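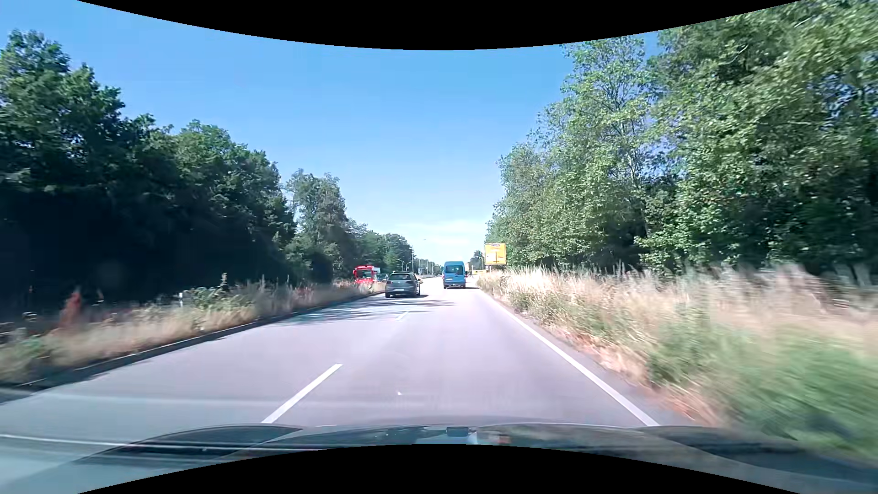
Both travel lanes occupied ahead, tree shadow across the lane divider.

Prustow Lane Supervisor 2: Review
Posted April 25, 2020
Category: Driver assistance, test equipment

The Lane Supervisor 2 is an add-on unit for cars used in supervised lane-keeping and distance-control trials. It does not steer or brake. It watches what the automation under test is doing, compares that with a written set of operating rules, and tells the safety driver when one of those rules has been broken or is close to being broken. It also writes the log that the test manager has to sign.

We fitted it to a test car running the Boutros lane-keeping stack and drove 2915 miles with it, mostly on divided roads with two lanes in each direction of travel. The unit was bought at list price. We have previously used the first-generation Lane Supervisor and the Nalau Watch, and both come up below.

What is in the box

Main unit, windshield mount, power cable with inline fuse, network cable, driver button, and a printed rule book of 22 pages. The main unit weighs 444 grams. The mount is metal and does not sag in warm weather, which was a complaint with the first generation. The driver button has a stiff action and can be found without looking. No camera is included; the unit reads whatever forward video the car already produces, provided it is in one of four listed formats.

The rule book

The rule book is the reason to buy this product, so it gets more space than the hardware. It is based on the Zosness operating rules for supervised trials, which a number of small test teams already follow, and it turns them into settings that the unit can check. Each rule has a number, a plain statement, a default limit, and a line saying who on the team is allowed to change it.

The wording is good. Rule 4 reads: "The automation shall not be engaged until the lane markings on both sides have been tracked for ten seconds." A new safety driver can read that once and apply it. Rule 9, on following distance, gives a time gap in seconds and states that the gap applies to the vehicle in the same lane. It then adds a separate and more cautious limit for passing a slower vehicle in the next lane. Many in-house documents leave that second case out.

The weak section is rule 12, on degraded markings. It treats faded paint, standing water, and shadow as a single condition. In practice they behave differently. Take the stretch in the photo at the top of the page: a broken white divider with patchy shadow reaching over it just behind a gray hatchback in the left lane, and a continuous edge line in the sun on the right. The correct entry for a road like that is "left marking intermittent, right marking good." Rule 12 has no such entry. The choice is between "clear" and "degraded," and on tree-lined roads our drivers picked different ones for the same stretch. We ended up writing a local amendment.

Setup

Installation took one afternoon. The mounting guide is strict about hood reflections and asks for a sample drive in sun before the lower edge of the detection area is set. Do not skip it. On a glossy dark hood, reflected sky and foliage can produce faint edges, and the default detection area sits too low. After we raised it by two steps, false line detections near the hood stopped.

The guide also requires a check of the emergency disengage path with the car parked, then again at walking pace in a closed area. The unit will not leave setup mode until both checks have been logged under two different user names. Teams of one will find this annoying. We think it is correct practice and would not want it removed.

In use

Warnings come in three levels: a steady light, a light with a tone, and a tone with a spoken rule number. The spoken number is short ("Rule nine") and drivers learned the common ones within a few trips.

Same-lane distance checks were reliable. Adjacent-lane checks were reliable for cars and slightly late for tall vans, where the unit appears to wait for a full view of the rear before it assigns a lane. The delay was under a second in all cases we reviewed.

Oncoming traffic on the far side of a grass strip was handled well by the second generation. The first-generation unit would sometimes flag a truck facing the car even with a wide strip and a curb between them. We reviewed 1000 flagged events from the trial and found three of this type, all on left-hand curves.

Large roadside signs caused no warnings. The unit does not read them, and the rule book says plainly that speed limits and route restrictions stay with the safety driver.

Logs

Each event is stored with video from before and after the trigger, the rule number, the limit in force, and the state of the automation. Files are signed by the unit and cannot be edited in place. Comments are added as separate entries with a name and time. An auditor can follow the result without help from the team that produced it.

Export is slow. A full day of driving took most of the evening to copy over the supplied cable. The Nalau Watch is much faster here, although its logs can be overwritten, and we stopped using it for signed trials on that account.

Two other points. The clock must be set by hand if the car does not supply time on the network, and the unit does not warn you that it has drifted. Also, a change to any limit applies from the next ignition cycle, and the screen shows the new value immediately. For the rest of that trip the display and the active limit disagree. Prustow has told us a fix is planned for September. Until then, restart the car after any change and write the restart in the trip sheet.

Ratings

Rule book: 4 out of 5
Installation: 4 out of 5
Warning quality: 4 out of 5
Logging: 5 out of 5
Export and software: 2 out of 5

Recommended for teams that run supervised trials on public roads and have to show their records to someone else. Teams working only on a closed track can stay with the first-generation unit, which accepts the same rule files apart from rule 9. Anyone testing on tree-lined roads should rewrite rule 12 before the first drive and have the amendment signed along with the rest.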